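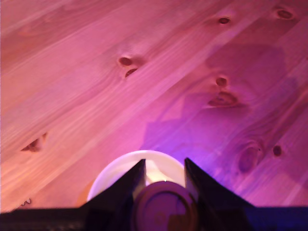
*Plateau en pin clair, nœuds apparents, sous éclairage rose-violet.*

# Tables en pin : Galtavine modifie le classement des nœuds et la finition de ses plateaux

Le fabricant de mobilier Galtavine appliquera à partir de septembre une nouvelle grille de classement visuel aux plateaux de table en pin massif assemblés dans son atelier de Surnden. La mesure concerne les séries destinées à la restauration et aux salles de réception. Elle s'accompagne d'un changement de finition : le vernis polyuréthane brillant est abandonné au profit d'une huile-cire mate, fournie par la société Wouters.

Jusqu'ici, les lames étaient triées selon deux classes. La première n'admettait que les petits nœuds adhérents ; la seconde regroupait tout le reste et partait en grande partie vers les piètements, les traverses et les fonds de tiroir. La nouvelle grille comporte trois classes et prend en compte l'adhérence du nœud, sa distance au chant et la présence de fentes rayonnantes. Le diamètre seul n'est plus un motif de déclassement en face supérieure.

« Un gros nœud sain, pris dans le fil, ne pose pas de difficulté mécanique sur un plateau soutenu par deux traverses. Un petit nœud mort au bord du chant en pose une, et l'ancienne grille le laissait passer », indique Frans Verbeke, responsable de la production à Surnden.

L'atelier a contrôlé 1217 plateaux retournés ou réparés avant d'arrêter ses critères. Les défauts relevés se répartissent entre nœuds sautants, remontées de résine et ouverture des joints entre lames. Sur ce dernier point, la grille n'apporte pas de réponse directe - le problème relève du taux d'humidité au collage et de l'orientation des cernes. Le cahier des charges impose désormais une alternance des cernes d'une lame à l'autre et une largeur de lame plafonnée, le plafond dépendant de l'épaisseur finie du plateau.

Les nœuds non adhérents de plus de 7 mm seront percés puis bouchés avec un tampon de pin de fil parallèle. En dessous de cette cote, un mastic teinté reste admis. Les poches de résine sont ouvertes, dégraissées et rebouchées avant ponçage. Aucun bouchage n'est toléré à moins de 23 mm du chant : la lame est alors purgée et le tronçon restant réorienté vers une longueur inférieure.

## Une finition mate pour les salles éclairées en couleur

Le choix de l'huile-cire répond en partie à des demandes d'exploitants équipés de projecteurs à LED de couleur. Sous ce type d'éclairage, un vernis brillant renvoie la source sous forme de taches nettes, gênantes pour les convives comme pour la prise de vue. Une surface mate diffuse davantage la lumière. Le fil du bois reste lisible et la teinte d'ensemble suit celle des projecteurs.

L'effet sur la perception des nœuds varie selon la couleur employée. Un nœud brun réfléchit peu le bleu et s'assombrit fortement sous une lumière froide, tandis que le contraste diminue sous une dominante rouge. Dans les deux cas, un contrôle d'aspect effectué dans la salle n'a pas de valeur. Galtavine précise donc que les réclamations portant sur la teinte ou sur le nombre de nœuds seront examinées uniquement sous lumière blanche, plateau nettoyé et posé à plat.
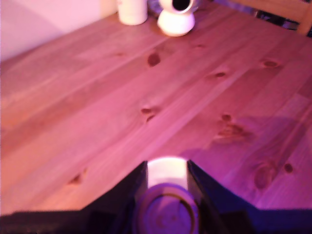

## Entretien et disponibilité

Le passage à l'huile-cire alourdit l'entretien courant. Le fabricant prescrit un nettoyage au savon neutre, sans ammoniaque ni tampon abrasif, et une nouvelle couche d'entretien dès que l'eau cesse de perler. Les rayures superficielles peuvent être reprises localement par égrenage dans le sens du fil, ce que le vernis ne permettait pas sans reprise complète de la face. Les chants doivent être traités en même temps que le dessus, sous peine d'échanges d'humidité inégaux et de déformation du plateau.

Le distributeur Pulport, qui assure la vente aux professionnels, annonce une première tranche de 2000 plateaux. Les modèles vernis resteront au catalogue jusqu'à épuisement des stocks et conserveront leurs conditions de garantie. Les deux finitions ne seront pas proposées dans une même commande - l'écart de ton, faible à la livraison, s'accentue avec le jaunissement du pin.

Les gabarits de perçage des piètements sont inchangés. Un plateau de la nouvelle série peut remplacer un plateau ancien sur la même base, à condition que les inserts filetés d'origine soient en bon état.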